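**Wernden indoor, December draw: seeding and court speed**

**baseline_drift**
Entry list for Wernden is up. Main draw is 32, with two qualifying places per section. Seeding uses the Skolla points table from the Thursday before the draw, so results from the Dinder event will not count. The cutoff was 183 points last year and I expect it to be higher.

**netcord44**
Wrong table. Skolla switched to a rolling total in the spring. Dinder counts if the final is finished before the list is frozen. Check section 2 of the entry rules.

**baseline_drift**
Section 2 covers wild cards. The freeze is in the appendix and it says "completed and reported." Dinder reported late in both of the last two seasons.

**slowhardcourt**
Seeding matters less than the surface. They relaid the hall with Panganiban cushion and the top coat has a lot of sand in it. I hit there for an hour and the ball sat up on everything except a flat serve. Big servers lose a fair bit of their edge.

**netcord44**
New coats always play slow. Give it 600 hours of use and it will be a medium court. The old one was the same in its first winter.

**slowhardcourt**
It won't get 600 hours before December. The hall only books evenings.

Packing for two nights there, by the way. The lockers have no towels this year, so bring your own.
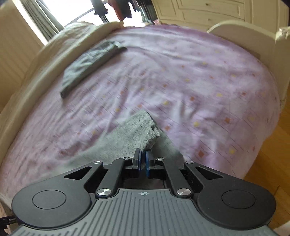
*Grey towel, on the bed.*

**oddsetter**
Is the ball confirmed? On a gritty court a heavy-felt ball fluffs up by the fifth game and the rallies get very long. The regular-duty ball holds its shape better but wears bald.

**baseline_drift**
Heavy felt, changed after nine and then every eleven. Prize money is 2000 for the winner, same as before.

**oddsetter**
Then I disagree with both of you on the favorites. Slow court, heavy ball, best of three – that suits returners, seeded or not. String tension down two pounds would be my starting point.

**netcord44**
Two pounds is too much indoors. No wind and constant temperature, so you don't need the margin. I would drop one at most and leave the rest to the legs.

**slowhardcourt**
I went down two and kept it there. Depth was better on the backhand side, control about the same.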